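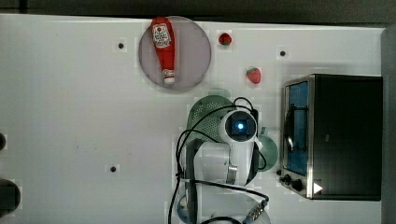
Section 4. Setting Up and Using the Tabletop Station

This section covers placement of the toaster oven on the Jutlow white tabletop, arrangement of plates, bottles and fruit in the serving area, and routine cleaning. Read Section 2 (Electrical Supply) before starting. For assembly of the frame and legs, see the Porero frame leaflet.

4.1 Before you start

Check that the tabletop is level and locked to the frame. The surface must be clean and dry. Remove the protective film from the top if it is still in place; film left under a warm appliance will bond to the surface and cannot be peeled off afterwards.

You will need:
A soft cloth
Mild dish soap
A tape measure
Three Chae hole plugs, 8 mm (supplied in the small parts bag)

4.2 Table holes

The tabletop has small black holes for accessories such as the Arkari cord guide and the splash rail. Holes that are not in use may be left open during dry use. For work with liquids, close them.

1. Wipe the area surrounding each hole.
2. Press a plug in by hand until the cap sits flush. Do not use a hammer.
3. Run a fingertip over the plug. If an edge can be felt, remove the plug and refit it.

Note: A plate placed over an open hole will sit flat, but crumbs and sauce collect underneath. Keep plates to one side of a hole where space allows.

4.3 Placing the toaster oven

The oven stands along the right side of the table with its door facing left, toward the serving area. This leaves the left and center of the tabletop clear for plates.

1. Lift the oven with two hands under the base. Do not lift by the door handle.
2. Set the oven down at the right side of the table and turn it so that the glass door faces left.
3. Check that all feet rest on the tabletop. No foot may stand on a hole or on a plug.
4. Route the cord behind the oven and over the rear edge of the table. Do not run the cord across the serving area.
5. Open the door fully. It must reach its stop without touching a plate, a bottle or the tabletop accessories.
6. Measure the clearance in front of the open door. Allow at least 200 mm.
7. Close the door and confirm that the control knobs can be reached without leaning over the top of the oven.

CAUTION: The flat top of the oven gets hot in use. Do not use it as a shelf. Plates, bottles, cloths and packaging must be kept off it at all times, including when the oven is switched off.

CAUTION: Where a side panel stands next to the table, keep the oven clear of it by the distance given on the oven rating label. If the label gives no distance, use 200 mm.

4.4 Wire rack

Fit the wire rack with the oven cold and unplugged. Slide it in along the side rails until it stops, then pull it forward by hand to check that it does not tip. The rack must be in place before a tray or dish is put into the oven.

4.5 Arranging the serving area

The standard layout uses one round plate, one condiment bottle and loose fruit. Other items may be substituted if they fit the clearances in 4.3.

1. Place the plate left of center, toward the top of the table as seen from the working side. The 28 cm plate is the largest size recommended for this position.
2. Place the bottle. A squeeze bottle such as ketchup may be stood on its cap or laid across the plate. If it is laid down, close the flip-top cap first and press until it clicks.
3. Place fruit directly on the tabletop between the plate and the oven. Small fruit such as strawberries should have the leafy tops left on until serving – trimmed fruit leaves juice on the surface.
4. Leave a gap between pieces of fruit so that each can be picked up separately.
5. Check that nothing stands in the path of the oven door.

Note: A bottle laid on a plate takes up most of the plate. Move the bottle to the tabletop before plating food.

Note: Round fruit will roll if the table is out of level. If strawberries or similar items drift toward one side, repeat the leveling procedure in the Porero leaflet.

CAUTION: Do not lay a plastic bottle next to an oven in use. Heat softens the bottle and raises pressure under the cap.

4.6 First heating

New ovens give off a slight odor the first time they are heated. Clear the serving area and ventilate the room.

1. Remove all packing material from the inside of the oven, including card placed under the rack.
2. Close the door with the oven empty except for the wire rack.
3. Run the heating cycle described in the oven instructions.
4. Turn the controls off and unplug the oven. Let it cool fully before touching the door glass or the frame.

The station outlet is rated for one heating appliance. If the optional Arkari warming plate (800 W) is fitted, do not run it from the same outlet as the oven.

4.7 Cleaning

Clean the tabletop after each use. White surfaces show tomato and berry stains quickly, and a stain left overnight may need more than one treatment.

1. Remove the fruit, bottle and plate.
2. Wipe up juice and sauce with a damp cloth, working away from any open hole.
3. Wash the surface with mild soap and warm water. Dry with a soft cloth.
4. Wipe the bottle cap and the rim of the plate before returning them to the table.
5. With the oven cold and unplugged, wipe the door glass and the steel frame. Dry at once to prevent streaks.

Do not use scouring powder, steel wool or chlorine bleach on the tabletop. For stubborn marks, apply a paste of baking soda and water, leave for 8 minutes and rinse – repeat if needed.

If liquid has entered an open hole, blot it from above and wipe the underside of the table. Leave the plug out until the hole is dry.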